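How to Sort Out a Drawer of Odds and Ends with One Shallow Tray

By Margarida Caldeira
21/09/1999

We use cookies to remember your preferences. By carrying on reading you agree to this. OK | Find out more

Every house I have ever lived in has had one drawer that sticks, and it is always the one with the tape in it. Ours is in the hall, under the telephone, and it had got to the stage where you needed a ruler to poke things down before it would open at all.
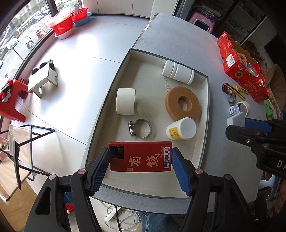 So I set aside an evening, put the kettle on, and did it the way my old neighbour Genivaldo Magalhães taught me when I lived in the flat above his. He had been a storeman for years and could lay his hand on any washer you cared to name, and his method is so simple that I felt a bit silly writing it down the first time!

You will need a shallow tray or the lid of a sturdy box, a clear table, a pencil, a bag for rubbish and a damp cloth. A lid with a pale inside is best as small things show up well against it. Mine is for sorting only and never goes back in the drawer, but yours can if it fits.

Start by taking the drawer right out and carrying it to the table. Don't tip it. I know it is tempting, but you will spend the rest of the night under the sideboard looking for drawing pins (I speak from experience). Lift things out by hand and put just a few in the tray at a time. With a handful in front of you, you can look at each one properly and decide. With 90 in front of you, you will want to go to bed.

Big, awkward things go in first. Rolls of tape are the worst offenders in our house, both the brown parcel sort and the pale sort for decorating. Lay them flat if the drawer is deep enough, and fold over the loose end of each so you aren't picking at it with a fingernail next time you have a parcel to wrap.

Next come bottles and little jars. Read the label, check that the lid is on tight, and if there is no label and you can't say what is inside, don't keep it out of politeness. Ask your chemist or the council tip what to do with it if you think it might be something nasty. Bottles that pass the test should stand upright wherever there's the height for it.

Then the metal bits. Hose clips, hooks, spare keys and so on want a tin of their own. Do up the screw on a hose clip a few turns before you put it away, as an open band catches on everything.

Small boxes, even the fancy red and gold ones, I treat as drawers within the drawer. If one is empty and strong, use it for stamps or fuses. If it has a gift in it that you are saving for somebody, it belongs in the present cupboard, so move it there straight away before you forget who it was for.

Wipe the drawer out, let it dry, and put everything back with the things you use most at the front. I had 23 items left at the end and a very full rubbish bag. I do it again each November, before the Christmas wrapping starts, and it takes me half the time.

Sign up for our newsletter and get a new household tip every month. Enter your email address. You can unsubscribe whenever you like.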